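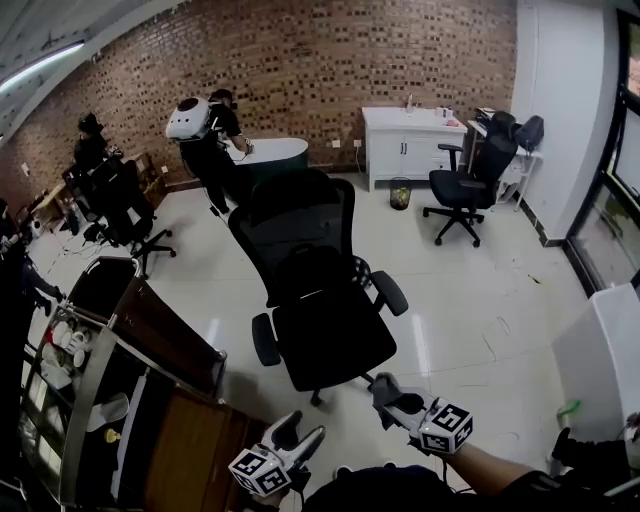
Daleck has started collecting robot training data with hand-held grippers, the company said on 14 November 2025. People carry out everyday jobs with a gripper in each hand, and the recordings are used to teach a two-armed robot the same movements.

The first set covers ordinary office work, such as moving chairs, clearing desks and putting cups away. Daleck plans to record 3000 demonstrations at its Clorside office before the end of the winter. It has 2000 so far.

Each gripper carries a cube printed with black and white markers. Software follows the markers through the video and works out where the hand was and how it was turned at each moment. The robot itself does not have to be in the room.

“With remote control, you wait for the arm,” said Tâm Khúc, who runs the recording work. “With these you just do the job. A new person needs a short practice and then they can start.”

Remote control has not been dropped. Tâm Lại, an engineer on the project, said the team still uses it for tasks where the robot has to press or pull hard – opening a stiff drawer, for instance – and for checking that a movement made by a person is within the arm's reach.

Large objects are harder to record than small ones, Lại said. A chair on casters can roll or turn while it is being gripped, and the markers may be hidden behind the backrest for part of the move. Recordings where both cubes are lost from view are thrown out.

The data will be used first on Grundov, the company's two-armed test robot. Daleck has not said whether it will share the recordings outside the company.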